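The Bowl Shift

Print this page | E-mail this story
12 shares | 3 comments

The Grilholm line washed 1000 bowls a shift and dropped 4. Management considered 4 acceptable. Darnell, who had bought the line, did not, and on 13th January Facundo Sosa was moved from the dish room to the bench upstairs.

His new title was reference operator. He signed for two wrist markers and a set of cables. The work order said to wash one bowl, at normal speed, 40 times before lunch. It gave no definition of normal speed.

"Same as downstairs," said Cheng, who ran the recordings.

"Downstairs I had a radio."

Cheng wrote that down.

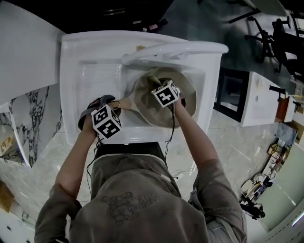
Sosa at the upstairs sink, markers on both wrists.

By the second week the software had a name for everything he did. Tilting the bowl was Phase B. Easing his grip on the rim was Micro-release. He had done it for years without a name and now found it hard to do at all. His times got worse. Cheng marked the slow runs as outliers and asked him to stop thinking about his thumb.

In March the line was updated. Sosa went down to watch. Six of the old crew had gone to the Narkow plant. The two who stayed sat at screens and cleared faults. The arms tilted each bowl, eased the grip, scrubbed, and turned it over. Every 45 seconds the arm nearest the door stopped, lifted its left wrist slightly, and went on.

"What's that one doing?" asked the woman at the screen. "It isn't in the manual."

Sosa looked at his own wrist. The cable used to slide there, and he used to shake it back.

"Phase C," he said, and she typed it in.

Print this page | E-mail this story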